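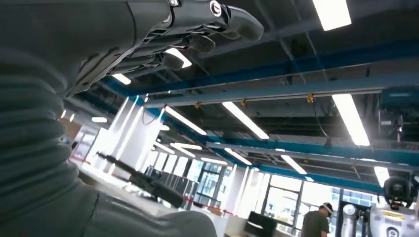 Opening. Start with the sales claim: show the robot a job once by hand and it can do the job. I've heard that from three vendors, and I want this room to push on it. When we set up at Fatdale we recorded 400 demonstrations of one task, putting a part in a tray, and the Hulley software still missed when the tray was turned a little. Point at the fingers on the slide, held together and slightly curled. An operator driving a hand like this by remote control has to get every one of those joints into a useful shape, and whatever habit he has goes into the data along with the task. Pause here.

Cost. A clean demo took us 28 seconds. Resetting the table took longer, and Huditar's quote left that out. Ask who in the room has ever budgeted for resets. Wait for hands.

Hand guiding versus remote. Boonsong Ratanaporn prefers hand guiding because you feel the contact. Fair point. But your own arm is then in view of the camera, and the robot won't have it there later. I don't think either camp has settled this.

The Nuchit numbers. They went from 400 demos to 900 and report a better success rate. Same operator, same table, same lights. Say plainly that I would not buy on that. If someone asks what I would accept: 2 operators, a table the robot hasn't seen, and the failures left in the video.

Skip the grasping clip if we're past 3:30. Go to questions.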